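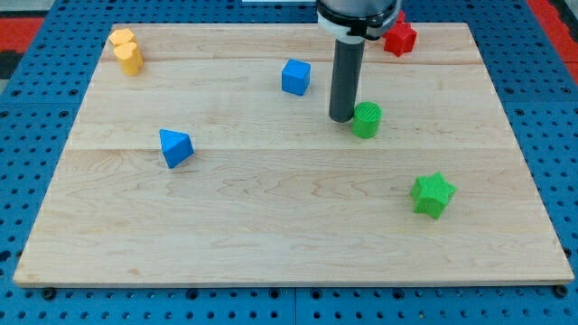 Marcelino Vasconcelos wrote that the interval bell in the Flindo timer rang twice at the end of his walking period and once at the end of his sitting, and asked which of the two was correct. Both are. The number of strokes follows the period type, as set in step 4.

4. Setting up a sitting schedule

4.1 Before you start

The timer must be registered to a practice group. If the group name at the top of the display reads "None", complete section 3 first. Schedules made without a group are erased when the power is removed.

4.2 Entering the periods

1. Hold MENU until the word SCHEDULE appears.
2. Select NEW and enter a name of up to 12 characters.
3. Enter the length of the first period in seconds. The shortest period accepted is 309.
4. Choose the period type: SIT, WALK, CHANT or REST. SIT closes with one stroke and WALK with two. CHANT opens with three strokes and closes with none. REST is silent.
5. Press ADD and repeat steps 3 and 4 for each further period.
6. Press STORE. The display returns to the schedule list.

Note: A period longer than 2556 seconds is split into two, with a soft stroke at the join. To remove the stroke, open the period, select JOIN and set it to OFF.

Note: Groups that recite the precepts before the first sitting should enter the recitation as CHANT. If it is entered as REST, the leader has no opening signal.

4.3 Loading a text

Chant periods can show a text on the display. The Purkby and Amaral liturgies are supplied in the memory. Other texts are loaded from a card.

1. Save the text as plain characters, one line of verse per line. Accented letters used in romanized Pali are accepted.
2. Insert the card with the label facing up.
3. Select TEXT, then LOAD.
4. Wait for the word DONE before removing the card.

A single text can hold up to 400 lines. Longer discourses must be divided, and the parts play in the order in which they were loaded.

CAUTION: Do not remove the card while LOADING is shown. The stored liturgies may be damaged and will need to be restored (section 9).

4.4 Bell volume

Volume is set separately for each period type. For a hall with a hard floor, begin at level 3 and ring a test stroke from the back row of cushions. The log keeps the last 1000 strokes and can be cleared under SERVICE.

Related sections
Registering a practice group
Retreat mode and overnight silence
Restoring the stored liturgies
Using the timer with a Tritstead hand bell

2 comments | 9 shares

Manual text: Cremilda Lopes | Contact | Copyright Flindo | Back to top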